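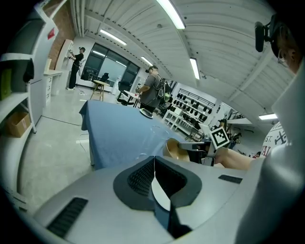
## Setting a Table in a Room Built for Something Else

Brick walls and big windows are what sell people on an old workshop. Then they move in and have to find somewhere to eat lunch.

Rigoberto Arboleda has been fitting out shared workspaces in Taldale for 19 years, and he starts with the table. Shelving can go along a wall later. The table decides where people walk, so he wants it out in the floor with room to pass on every side, even when someone is wearing a backpack.

He covers it with cloth. Blue is his usual choice, because crumbs show up on it and get wiped away, and tan or dark dishes are easy to find. He lets the cloth hang over the corners a few inches and no more. On a pale floor with cables running across it, a long hem is one more thing to catch a foot.

For dishes, Arboleda likes a short list: bowls, plates and plain glasses. Clear glass is the one he argues about with his business partner, Kristaps Sproģis. A clear cup in front of a bowl in strong window light is hard to see, and Sproģis has swept more than one off a table with his sleeve. He buys tinted ones from Sakanine. Arboleda still buys clear.

They agree on storage. White open shelves keep a room bright, with cardboard boxes down low and lighter things higher up. A drawer cabinet with a light countertop works as a sideboard – cutlery in the top drawer, cloths in the second, tape and batteries banned from both.

Their latest job, a former print shop on Huaranga Street, has 116 square meters of floor and one table. It opens in June. Sproģis wants a second table by the windows. Arboleda has told him to wait until people have eaten there for a month, and then see where they put their plates.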